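3.2 Setting and equipment

The observations reported in this section were made in the shared laundry room at Grelum, a rental building of 91 apartments managed by the housing firm Kaseo. Tenants have no washing machines of their own and book the ground-floor room through a paper calendar kept beside the mailboxes. The building was chosen because it had replaced its beige top-loading machines shortly before the study began, which allowed us to ask tenants about the old and new arrangements while both were still fresh in memory. Interviews were conducted by Setareh Sharifi. Grigore Munteanu drew the floor plans and kept the room diary.

Earlier work on shared laundries has treated the machine mainly as a point of dispute over time slots, lint and forgotten loads. Menzies, the second building in our sample, fits that account fairly well. At Grelum the complaints were of another kind. Tenants spoke at length about surfaces: where a basket could be set down, whether the top of a machine could be used for folding, and how close one could stand to a neighbor's wash without seeming to inspect it. We therefore give more space to the placement of the machines than is usual in studies of this type.

The new machines are front-loading and were installed side by side with no gap between them. The management's stated purpose was to keep socks and coins from falling between the cabinets, a frequent source of service calls under the previous arrangement. The placement also changed the way the room was used. Under the old arrangement each machine had its own strip of floor, and tenants described "my side" and "your side" even when they had never met the person on the other side. With the cabinets touching, two people loading at once must either stand shoulder to shoulder or take turns. Most of those interviewed said that they took turns.
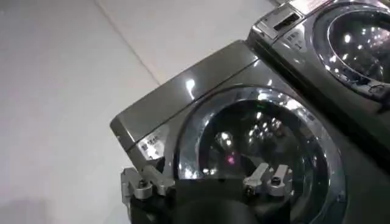 Grelum, March

Figure 3. Two matching front-loading machines in the laundry room, set edge to edge, with the pale floor alongside. The door ring and the tinted glass of the nearer machine reflect the lights overhead.

The finish of the machines came up in almost every interview. The dark gray, glossy cabinets were described as "smart" by younger tenants and as "hard to keep nice" by older ones, who had been used to wiping down the beige machines after each load and felt that a shiny surface showed any neglect. The tinted door glass drew more mixed remarks. Several tenants welcomed it on the grounds that a stranger waiting in the room could not easily study their clothes. Others missed being able to follow the wash, and one retired tenant reported that she now sat with her back to the machine and read, having "nothing to watch."

The small label on the front of the cabinet, as in Figure 3, was mentioned far less often than the management had expected. Kaseo's staff assumed that tenants would consult the printed matter on the machine before calling the office. In practice tenants asked whoever was present, and when the room was empty they repeated the last program they remembered. A longer notice supplied by Clirklow, the service contractor, was taped to the inside of the room door in the second week and was cited by only two tenants.

The floor deserves separate mention. It is light in color and smooth, and a thin gray seam runs across it to the near corner of the front machine. Tenants had come to treat this line as a boundary. Baskets belonging to the person whose slot was running were placed on the machine side of the seam, and those of the next person on the far side. No rule to this effect appears in the house regulations, and tenants differed on how it had begun. One thought that it had been copied from the old room – another was certain that it started with a single family on the third floor. Munteanu's diary records few exceptions, most of them on weekend mornings, when demand was highest and the waiting baskets ran together.

Folding was the one activity for which the new arrangement offered no settled place. The tops of the machines were the obvious choice, and the joined cabinets gave a longer surface than before. Even so, tenants were reluctant to use the top of a machine that was running another person's load. Some folded only on their own machine, and others carried everything upstairs unfolded. The question of who may use a surface above someone else's wash is taken up again in Section 4.1, together with the interviews from Menzies.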